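From: Tainá Miranda
To: mending list
Date: Thursday, January 1, 2026
Subject: Re: knees, and thread weights

Marcelino Bragança wrote:

> My grandson goes through the knees of everything he owns and my
> daughter has started handing the pile to me. I've been patching from
> the outside with iron-on stuff and it peels at the corners after a
> few washes. Is it worth sewing over the edges or should I give up on
> iron-on altogether? Also what thread are people using on denim? Mine
> keeps snapping on the machine.
>
> Marcelino

Hi Marcelino, and happy new year everybody!

I gave up on iron-on for knees years ago and haven't missed it. The glue goes stiff, kids hate the feel of it, and then you've got a gummy needle if you try to stitch through it later (ask me how I know). What I do now is patch from the inside with a piece of old soft denim, cut a good two inches bigger than the thin spot all the way around, and then run rows of plain running stitch over the whole area by hand. Slow, but you can do it in front of the TV.

The trick is catching them early. If the cloth is pale and you can see light through it when you hold it to a window, that's the time. Once it's a real hole you have to deal with the fringe and it's twice the work.

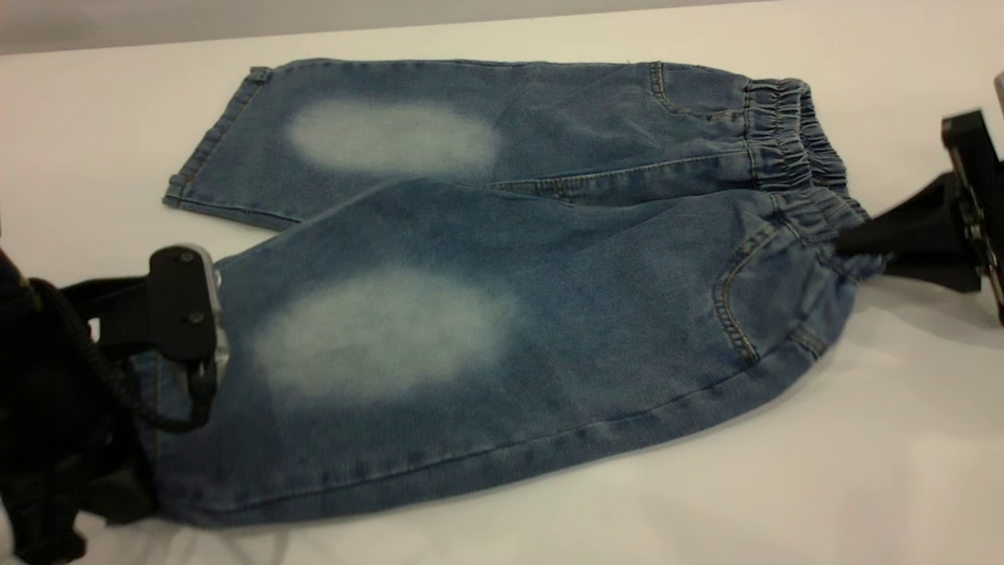
Now, getting at the knee on little pants is a pain, I won't lie. You can't get a hoop in there and the machine arm won't fit either. I open up the side seam, whichever one is NOT topstitched, from a bit above the knee to a bit below. Then it lies flat and you can sew like a normal person. Close the seam after and zigzag the edge. Faraji Urio told me on here back in May that he slides a rolled-up magazine into the leg instead and skips the unpicking, and I tried it, and I stabbed the magazine into the pants so many times I went back to my seam ripper. But he swears by it, so maybe it's me.

Thread: if it's snapping, I'd look at the needle before you buy anything. Put in a fresh jeans needle and loosen your top tension a little. If you're using the heavy topstitching thread, put it on top only and keep regular all-purpose in the bobbin. My old Stirkov simply will not take heavy thread in both and I've stopped arguing with it. For hand stitching I use the Macedo cotton, the 408 if I want it to blend in and the 420 if I want it to show.

Oh, and wash the patch fabric first! Hot, and dry it hot too. I skipped that once and the whole knee puckered up like a raisin.

Nazareno, did you ever find out if the Sturnano shop is still doing the remnant bags? I'd split one with you if the postage isn't silly.

Tainá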